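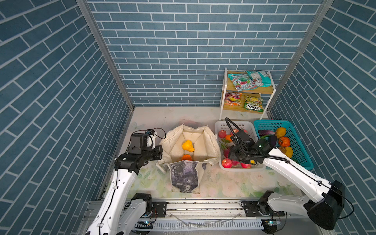
2단 선반에 올려 둔 사탕과 과자 봉지. 아래 칸 오른쪽 봉지에 FOX'S 표기가 보인다.

단위가격 표시는 왜 읽히지 않는가

과자 가격을 비교하는 일은 산술적으로 단순하다. 판매가를 내용량으로 나누고 100을 곱하면 100그램당 가격이 나온다. 그런데 매장에서 이 계산을 직접 하는 소비자는 드물다. 단위가격 표시는 그 계산을 대신해 주는 장치인데, 현재의 표시 방식은 그 역할을 절반밖에 하지 못한다. 나는 글자 크기와 기준 단위, 갱신 시점을 따로 규정해야 한다고 본다.

먼저 글자 크기다. 지난 11월 동네 슈퍼마켓 Stodley에서 과자 진열대의 가격표를 확인했다. 판매가는 통로 반대편에서도 읽혔으나 단위가격은 허리를 숙여야 보였다. 글자 높이를 재 보니 판매가의 6분의 1이었다. 표시 의무는 지켰고 정보 전달은 이루어지지 않은 상태다. 최소 높이를 밀리미터로만 정하면 판매가 글자가 커질수록 단위가격은 상대적으로 묻힌다. 판매가 대비 비율로 하한을 두는 편이 합리적이며, 나는 2분의 1을 제안한다.

기준 단위의 혼용은 더 심각하다. 같은 진열대에서 어떤 사탕은 10그램당, 어떤 사탕은 100그램당, 낱개 포장 제품은 개당 가격으로 적혀 있었다. 제품별로는 틀린 숫자가 없다. 다만 서로 비교할 수가 없다. Barell 캐러멜의 가격표에는 100그램당 1,438원이 적혀 있었고, 바로 옆 Zein 젤리에는 개당 가격만 있었다. 둘 중 어느 쪽이 싼지 알려면 봉지를 뒤집어 내용량을 찾고 다시 나누어야 한다. 품목군이 같으면 기준 단위도 같아야 한다. 낱개 포장 여부는 포장 형태의 문제이고 중량 표시를 면제할 근거가 되지 못한다.

유통업계의 반론도 검토할 필요가 있다. 식품 유통 컨설턴트 Radek Halás는 단위가격을 강조하면 소비자가 대용량 제품으로 쏠리고 결과적으로 폐기량이 늘어난다고 주장한다. 신선식품이라면 일리가 있다. 그러나 사탕이나 비스킷처럼 보존 기간이 긴 품목에 같은 논리를 적용하기는 어렵다. 게다가 대용량이 언제나 싼 것도 아니다. Stodley에서는 Skandska 비스킷의 대용량 봉지가 소용량보다 단위가격이 높았다. 이런 역전은 단위가격이 제대로 보일 때에만 드러난다.

비용 문제도 자주 거론된다. 종이 가격표를 쓰는 소형 점포에는 서식 교체가 부담이 된다. 이 점은 인정한다. 소형 점포에는 유예 기간을 두고, 전자 가격표를 도입한 매장부터 적용하면 된다. 전자 가격표에서는 글자 비율과 기준 단위가 서식 설정 항목에 해당하므로 한 번 수정하면 전체 매장에 반영된다.

갱신 시점은 논의에서 자주 빠진다. 제조사가 내용량을 줄이고 판매가를 유지하면 단위가격은 오르는데, 가격표에는 이전 내용량으로 계산한 값이 남는 일이 있다. 소비자 정책을 연구하는 Hanan Darwish는 이 경우를 단순 오기가 아닌 허위 표시로 다루어야 한다고 본다. 나는 고의성을 따지지 않고 일괄 제재하는 데에는 반대한다. 입고 시점에 내용량을 대조하도록 의무를 지우고, 대조 기록이 없는 점포를 우선 제재하는 쪽이 집행하기 쉽다.

기존 가격표의 서식과 입고 절차를 고치는 일이므로 별도의 앱이나 비교 사이트를 만들 필요는 없다. 글자 비율과 기준 단위는 고시 개정으로 처리하고, 입고 시 대조 의무는 점포 규모별로 시행일을 달리하면 된다.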